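Learning to swim at 41
7/13/21
by Lorraine Blackburn

So I've been going to the pool. Me! The person who spent every school swimming lesson sitting on the tiled bench with a note about verrucas (I had one verruca, once, and I got two years out of it).

I can't remember quite what set it off. I think it was the holiday photos from a couple of summers back, where everyone is in the lake at Flostden and I'm on the bank holding all the towels. I make a very good towel holder. But Vira had gone right out to the wooden platform and was lying on it like a seal, and I remember thinking I'd have liked a go on that. Then I forgot all about it, as you do, until the leisure centre put a poster up for adult beginners and I rang before I could talk myself out of it.

The first lesson was mostly standing. I'd bought a costume online without trying it on and it was fine as long as I didn't raise my arms, which you do have to do quite a lot in swimming. There were four of us in the shallow end, all looking at our feet. Our teacher is called Grethe Frandsen and she has the calmest voice I have ever heard. She asked us to put our faces in the water and blow bubbles. I am a grown woman with a mortgage and I could not do it. I got as far as my chin. Then I got as far as my mouth and swallowed some, and had to go and hold the rail for a bit.

Malcolm Bellamy, who is in the class with me and is a good deal older than I am, put his whole head under straight away and came up beaming. I was furious! I went home and practised in the washing-up bowl. My son walked in, looked at me, took a yoghurt out of the fridge and left again.

The washing-up bowl did work, though. By the second lesson I could get my face in and hum, and humming is the trick if you're someone who panics about water up the nose. You can't breathe in while you're humming. I did most of "Moon River" in short bursts.

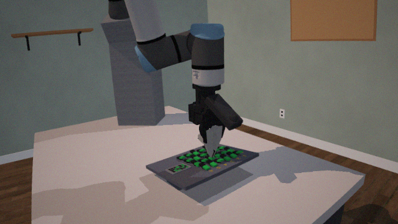 Floating was the next thing and I'd assumed it would be the easy part, given that I've got plenty of what floats. It was horrible. Grethe had her hand under my back and kept saying "look at the ceiling, Lorraine, tummy up", and every time I felt her hand go away I folded in half like a deckchair. I must have gone under up to 16 times in that one lesson. What sorted me out in the end was my ears. I'd been holding my head up to keep them dry without noticing I was doing it, and once I let them go under everything went quiet and my legs came up by themselves. I lay there looking at the big silver pipes. I could hear my own heart. I'd have stayed there all evening if the aqua aerobics lot hadn't been waiting.

Since then I've been going in between lessons as well, in the early session, which is all regulars. There's a lady who does breaststroke with full make-up and earrings and never gets a drop on either. There's a very fast man who breathes like a steam train and whom I keep well away from. The changing rooms are freezing and the lockers want a pound coin, and who has a pound coin now? I keep one in my left trainer and it has become the most precious thing I own.

A few people have asked about kit so I'll say what I've got. Goggles make all the difference. My first pair were from the supermarket and let in water on one side, so I spent a week swimming with one eye shut. The second pair are Kuvo ones from the machine in the foyer and they're lovely, though they leave me with rings round my eyes until lunchtime. I tried a nose clip and hated it. I've also got one of those towelling robes, which I said I'd never have, and I now wear it to put the bins out.

Last week I did a width. Front crawl, sort of, with my face in, and three breaths along the way, all of them on the wrong side. Then I did another one to check. Malcolm clapped from the steps and I got the giggles and swallowed half the pool, so the third one will have to wait. He's already doing lengths, by the way. He told me he'd wanted to learn since his fortieth and had put it off until he was past 60, and that his wife comes to watch from the café with a scone.

The deep end is still a problem. I know it's the same water. I know you only use the top bit of it! But there's a line where the tiles change colour and the floor slopes off, and every time I go over that line my arms forget everything they've learnt. Grethe says we'll do treading water next, and that after that I can go wherever I like and stop if I want to. I've written TREAD WATER on the kitchen calendar, under the dentist.

Vira has been told, of course. She rang straight back and said the platform at Flostden had been mended and had a proper ladder on it now, and were we doing anything at the end of the month? I said I'd see. I've ordered a new costume – one I can raise my arms in – and it should be here by the weekend.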